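Finally made it to the Arboleda open day! I'd been meaning to go for years, and this December the timing worked out, so I took the early bus and was at the gate before nine with a thermos and far too many layers on.

## The dye house

Arboleda is a small textile mill, and the dye house is the heart of it. Nidia Chambi led our group (17 of us, plus a very patient baby) past the vats and let us smell the walnut hulls before they went in - like wet forest and old tea. She keeps a shade book with 724 swatches, every one with a handwritten recipe. I could have stayed with that book all morning, especially the pages of reds, which run from brick to something close to plum.

Their cochineal comes from a grower called Astach, and a pinch of lemon juice turned it orange right in front of us. The kids went wild. So did I!
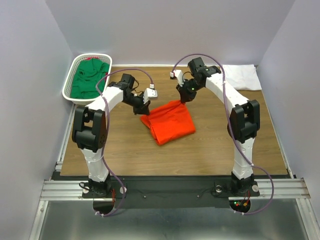

## The weaving floor

Loud, warm, wonderful. There are 6 looms running, and Anselmo Ticona stopped the oldest one so we could see how the shuttle is loaded. He let me throw a few rows and was kind about my edges (they wander).

## Lunch and getting there

Lunch was potato soup and cheese bread in the yard, and I ended up on a bench with Lovely Agbayani, who knits and had strong views on sock yarn. The 142 bus stops at the bottom of the hill. Bring cash for the remnant table, it's by the exit and I came home with two bags.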